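Moth Survey at the Ikville Quarry Edge
Student project report, natural history elective
Stefaniia Kravchuk, Matvii Harasym, Lukian Bondarchuk
Submitted October 5, 2022

Background
The old quarry at Ikville closed before any of us were born. The Trandstead naturalist club has kept plant records for the site, but its moth list was very short. Our supervisor, Pieter Potgieter, suggested we run a light trap there in August and compare the catch with the club's list.

Method
We used one bucket trap with a 7 watt lamp, set on the grassy strip between the quarry fence and the oak scrub. It ran on 5 nights from dusk to dawn. Moths were photographed in the morning and let go in the shade nearby. Uliana Mykhailiuk from the club checked our names. Anything she could not confirm was recorded to genus only.
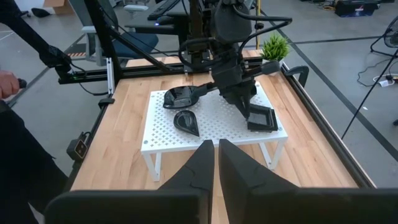

Figure 1. Black dishes and tray on a white perforated platform.

Results
We recorded about 90 species. The third night was the best, warm and cloudy with no wind. The last night was cold and we caught very little. Underwings came mostly to the oak side. Two of the small grass moths were new to the club's list, and Uliana has passed them on to the county recorder in Skornthorpe.
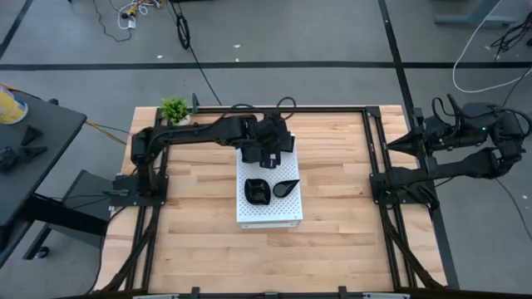 The club's list goes back to 2000, but most of the early entries have no exact location, so we could not say whether a species had moved in or had been missed before. We left those entries out of the comparison.

Problems
The battery ran down before dawn on the second night. We also lost a page of notes from the fourth night and had to work from photos.

Further work
Spring trapping would fill the largest gap. The Akande meadow on the other side of the road has never been trapped, and the owner has said we may use it.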